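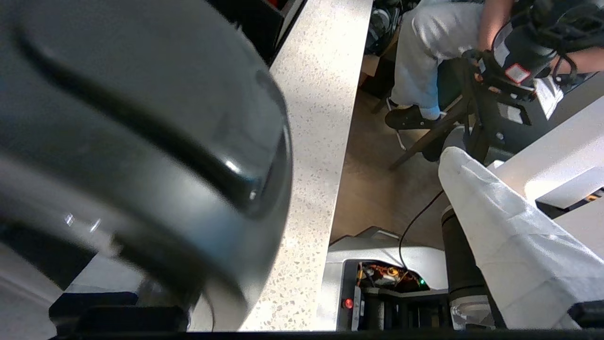 Dellotov 레지던스 주방 안전점검표를 이번 달에도 채워서 올립니다. 늘 그렇듯 표만 덜렁 내놓기가 서운해서 항목마다 의견을 길게 달았으니, 바쁘신 분은 결과만 훑고 넘어가셔도 괜찮습니다. 저는 점검을 시작할 때 조리대 상판 모서리부터 손으로 쓸어 보는 버릇이 있습니다. 흰 바탕에 회색과 갈색 점이 박힌 이 상판은 밝은 데서 보면 모서리 선이 곧게 떨어져 참 보기 좋은데, 워낙 점이 많은 무늬라 작은 흠이나 커피 얼룩은 눈보다 손끝이 먼저 찾아냅니다. 조리대 바로 옆에 의자를 두고 앉는 분들도 계시니 모서리 상태는 허리와 팔꿈치 높이에서 한 번 더 살펴봐 주세요.

점검 구분: 정기 점검(12월분)
점검 범위: 아일랜드 조리대, 온수기구, 손님용 다과 트레이, 현관과 복도
점검 시각: 오전 10시부터 점심 전까지
양식: Fidard 주방 점검표, 의견란 추가본
결과 표기: 양호 / 보완 / 다음 점검 때 재확인

1. 조리대와 그 주변

1-1. 상판 모서리에 깨진 곳이나 날카로운 곳이 없는가
결과: 양호
의견: 마른 손으로 한 번, 얇은 면장갑을 끼고 한 번 쓸었습니다. 면장갑 올이 걸리는 곳이 없으면 통과로 봅니다. 예전에 같이 일하던 분께 배운 방법인데 아직 이만한 게 없네요.

1-2. 상판에 끈적임이나 물기가 남아 있지 않은가
결과: 양호
의견: 설탕 봉지를 뜯다가 흘린 가루가 제일 골치입니다. 점무늬에 섞여서 잘 보이지도 않고, 컵을 들었을 때 쩍 하고 붙어야 알게 되거든요. 미지근한 물을 적신 행주로 닦고 마른행주로 한 번 더 닦아 주시면 충분합니다. 향이 강한 세제는 쓰지 말아 주세요.

1-3. 조리대에서 바닥으로 늘어진 전선이 없는가
결과: 보완
의견: 전선은 늘 저를 잔소리꾼으로 만듭니다. 사람이 지나다니는 쪽으로 늘어진 선은 길이가 짧든 가늘든 똑같이 발에 걸립니다. 쓰는 동안에는 조리대 안쪽으로 돌리고, 쓰고 나면 감아 두는 것까지가 한 동작이라고 생각해 주시면 좋겠어요. 정리용 벨크로 끈은 싱크대 옆 서랍에 넉넉히 넣어 두었습니다.

1-4. 조리대 둘레에 한 사람이 편히 지나갈 자리가 있는가
결과: 양호
의견: 기준은 50cm입니다. 의자에 사람이 앉은 상태로 재야 한다는 점을 꼭 기억해 주세요. 빈 의자를 밀어 넣고 재면 어느 집 주방이든 다 합격입니다. 저도 처음에는 그렇게 재고 뿌듯해했습니다.

1-5. 의자 다리가 흔들리거나 바닥을 긁지 않는가
결과: 다음 점검 때 재확인
의견: 흔들림은 없는데 다리 밑에 붙인 펠트가 많이 닳은 의자가 있었습니다. 새 펠트를 주문했으니 도착하는 대로 갈아 붙이고 이 칸을 고치겠습니다.
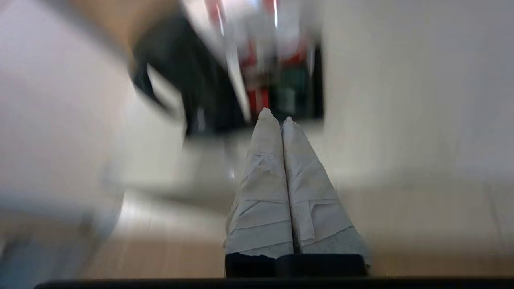
펠트를 붙일 때는 전에 붙였던 자국을 깨끗이 긁어내고 붙여 주세요. 남은 접착제 위에 그대로 덧붙이면 며칠 못 가서 밀려나고, 밀려난 펠트가 먼지를 잔뜩 물고 바닥에 눌어붙습니다. 지난봄에 Bellini 동에서 그렇게 했다가 떼어 내느라 오후 한나절을 무릎 꿇고 보냈던 기억이 나네요. 드라이어로 살짝 데운 다음 플라스틱 주걱으로 밀면 수월합니다. 쇠로 된 주걱은 의자 다리에도 바닥에도 흠을 내니 공구함에 그냥 두시고요.

2. 전기주전자

2-1. 본체, 뚜껑, 손잡이에 금이 가거나 헐거운 곳이 없는가
결과: 양호
의견: 빈 주전자를 들고 손잡이를 가볍게 비틀어 봅니다. 세게 비틀 일은 아니고, 아기 손목 잡듯이 살살 하시면 됩니다. 뚜껑은 여닫을 때 중간에 뻑뻑하게 걸리는지까지 봐 주세요.

2-2. 전원 받침의 연결 부위가 말라 있고 이물질이 없는가
결과: 양호
의견: 가운데 솟은 연결부 둘레로 물이 잘 고입니다. 닦기 전에 플러그를 뽑고, 마른 면봉으로 한 바퀴 돌려 주세요. 젖은 행주를 가져다 대시면 안 됩니다. 이 항목은 아무리 급해도 건너뛰지 않기로 우리끼리 약속한 항목이지요.

2-3. 플러그와 콘센트에 변색이나 눌은 자국이 없는가
결과: 양호
의견: 우리가 쓰는 주전자는 2,000W짜리라서 멀티탭에 다른 조리기구와 나란히 꽂지 않습니다. 벽 콘센트에 단독으로 꽂는 것이 원칙이고, 손님용 안내문에도 같은 문장을 넣어 두었습니다. 혹시 콘센트 앞에서 평소와 다른 냄새가 나면 점검을 멈추고 관리실에 먼저 전화해 주세요.

2-4. 물이 다 끓으면 저절로 꺼지는가
결과: 양호
의견: 물 200mL로 시험합니다. 가득 채우면 한참 기다려야 하고, 기다리다 보면 꼭 다른 일에 눈이 가서 정작 꺼지는 순간을 놓치게 됩니다. 스위치가 탁 올라오는 소리까지 듣고 적어 주세요. 시험이 끝난 물은 바로 버리시면 됩니다. 아까우면 차 한 잔 타 드셔도 되고요, 저는 보통 그럽니다.

2-5. 주전자가 조리대 끝에서 20cm 안쪽에 놓여 있는가
결과: 양호
의견: 손잡이 방향도 함께 봐 주세요. 통로 쪽으로 튀어나온 손잡이는 소매에 걸리기 쉽습니다. 아이와 함께 묵는 손님이 계실 때는 주전자를 아예 안쪽 깊숙이 들여놓아 주시면 마음이 훨씬 놓입니다.

3. 손님용 트레이와 생수

3-1. 트레이가 평평하게 놓이고 밀리지 않는가
결과: 양호

3-2. 전원 받침과 종이 포장류가 서로 떨어져 있는가
결과: 보완

3-3. 생수병이 똑바로 서 있고 뚜껑이 잠겨 있는가
결과: 보완
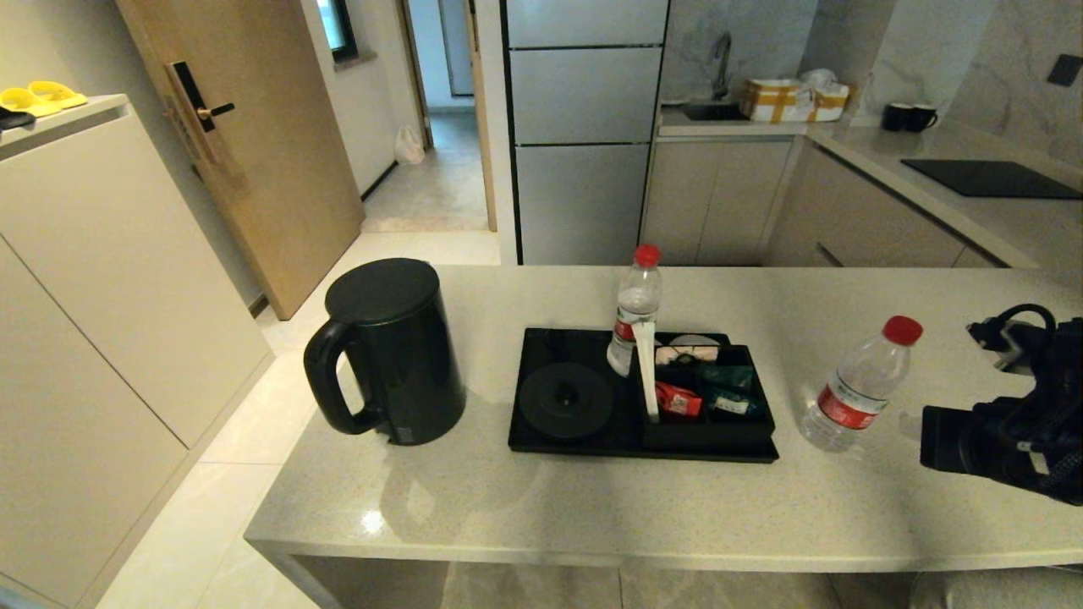 항목 3-1~3-3. 아일랜드 조리대 위 주전자와 손님용 트레이

의견을 한꺼번에 적겠습니다. 주전자는 받침에서 내려져 트레이 왼쪽 상판에 따로 서 있었고, 검은 트레이에는 받침과 칸막이 정리함이 나란히 담겨 있었습니다. 점검할 때 주전자를 받침에서 내려 두는 건 아주 좋은 습관이니 계속 그렇게 해 주세요. 마음에 걸리는 건 정리함 앞쪽 왼편에 세워 둔 하얀 종이 스틱 봉지입니다. 키가 껑충해서 넘어지면 바로 받침 쪽으로 누울 수 있는 자리거든요. 정리함 칸 안에 눕혀 넣거나, 길어서 안 들어가면 정리함 오른쪽으로 옮겨 주시면 좋겠습니다. 빨간 봉지와 청록색 봉지는 칸 안에 들어가 있어서 손댈 것이 없었어요.

빨간 뚜껑 생수병은 트레이 위의 것보다 오른쪽 상판에 나와 있던 것이 살짝 기울어 보여서 보완으로 적었습니다. 까다롭다고 하실지 모르겠지만, 전기 쓰는 물건 옆에서는 물병 자리를 조금 까다롭게 정해 두는 편이 모두에게 편합니다. 생수는 받침에서 먼 쪽에 모아 두는 것으로 배치표를 고칠 생각이고, Jarnirbridge 쪽 객실에도 같은 배치표를 보내겠습니다.

3-4. 개별 포장의 봉합 부분이 뜯기거나 눌리지 않았는가
결과: 다음 점검 때 재확인
의견: 겉은 멀쩡해도 속이 굳어 버린 봉지가 가끔 나옵니다. 손가락으로 살살 눌러서 가루가 움직이는지 봐 주세요. 굳은 것은 따로 모아 두시고, 손님용 칸에 도로 넣지 않도록 부탁드립니다.

3-5. 유통기한을 확인하고 날짜가 빠른 것을 앞에 두었는가
결과: 양호
의견: 돋보기가 필요하신 분은 제 것을 빌려 가세요. 요즘은 글씨가 왜 이렇게 작은지 모르겠습니다. 현관 쪽 창구에 놓아두었고, 쓰고 나서 제자리에만 돌려놓아 주시면 됩니다.

4. 현관과 복도

4-1. 현관에서 주방까지 발에 걸리는 물건이 없는가
결과: 보완
의견: 복도 바닥에 하얀 비닐봉지가 놓여 있었습니다. 타일이 반들반들한 집에서는 비닐 한 장도 밟으면 제법 미끄럽습니다. 들고 나갈 봉지라면 손잡이나 고리에 걸어 두시고, 걸 데가 마땅치 않으면 벽에 바짝 붙여만 주셔도 한결 낫겠습니다.

4-2. 실내화가 정해진 자리에 있는가
결과: 보완
의견: 노란 실내화가 흰 수납장 위에 올라가 있었어요. 색이 고와서 눈에 잘 띄기는 하는데, 신던 것이든 새것이든 실내화는 손으로 집는 물건들과 같은 높이에 두지 않기로 했지요. 현관문 옆 아래쪽 자리로 내려 주세요. 손님들도 들어오시면 자연히 발밑부터 찾으십니다.

4-3. 현관 전자도어록이 안쪽에서 바로 열리는가
결과: 양호
의견: 레버를 한 번 내려서 걸림 없이 열리면 됩니다. 열고 닫기를 몇 번 되풀이하면서 소리도 들어 보시고, 평소보다 모터 소리가 늘어진다 싶으면 건전지부터 갈아 주세요. 갈아 끼운 달은 점검표 맨 아래 칸에 적어 두면 다음 분이 고마워합니다.

4-4. 수납장 문이 저절로 열리지 않는가
결과: 양호
의견: 손잡이 없는 문이라 눌렀다 떼는 식으로 확인하시는 분도 계신데, 문 아래쪽을 손바닥으로 가볍게 당겨 보는 것까지 해 주세요. 열린 문은 정강이 높이에서 제일 아픕니다.

보완 항목 처리 순서

전선 정리(1-3)와 종이 포장 자리 옮기기(3-2)는 점검한 그 자리에서 바로 손을 봅니다. 생수 배치(3-3)는 새 배치표가 나오면 한꺼번에 바꾸고, 그때까지는 눈에 보이는 대로 세워만 주세요. 복도 봉지와 실내화는 청소 끝나고 문 닫기 전에 한 번 뒤돌아보는 것으로 갈음하겠습니다. 보완을 마친 분은 결과 칸의 글자를 지우지 마시고 옆에 이름 첫 글자와 시각을 적어 주시면 됩니다. 지운 자리를 보면서 원래 뭐였더라 하고 서로 물어보는 일이 지난달에 꽤 있었습니다.

점검표에 없는 것이 눈에 들어오면 여백에 편하게 적어 주세요. 글씨가 삐뚤어도 되고, 문장이 안 되어도 됩니다. 제가 다 읽고 다음 양식에 옮겨 적습니다.

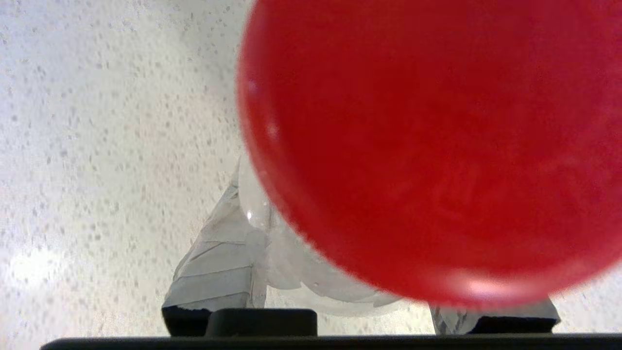 Giorgia Gatti: 잘 읽었습니다. 2-4 항목에 하나만 보태고 싶어요. 물을 200mL만 넣고 시험하면 바닥 쪽 석회 자국은 보이는데 위쪽 눈금 둘레는 그냥 지나치게 되더라고요. 저는 시험이 끝나고 주전자가 다 식은 뒤에 뚜껑을 열고 손전등으로 안쪽 벽까지 비춰 봅니다. 자국이 있으면 구연산을 풀어 한 번 끓이고, 맑은 물로 다시 끓여서 버려요. 그리고 종이 스틱은 저희 층에서도 늘 넘어져요. 정리함 뒤 칸을 비우고 비스듬히 눕혀 두니까 들어가긴 하는데, 손님들이 못 찾으시는 날이 있어서 아직 고민 중입니다.

고맙습니다, 안쪽 벽 확인은 다음 달 양식에 2-6으로 넣을게요. 식은 뒤에 연다는 말도 굵은 글씨로 같이 적겠습니다. 스틱은 뒤 칸에 눕히되 끝이 앞에서 보이도록 조금 빼놓는 방법을 저희 층에서 먼저 해 보고, 잘 되면 정리함 놓은 모양을 그려서 게시판에 붙여 두겠습니다. 구연산은 세탁실 선반 둘째 칸에 있고, 얼마 안 남았으니 쓰신 분이 주문장에 적어 주세요.

도어록 건전지 교체한 달: 12월
다음 점검 때 먼저 볼 항목: 1-5, 3-4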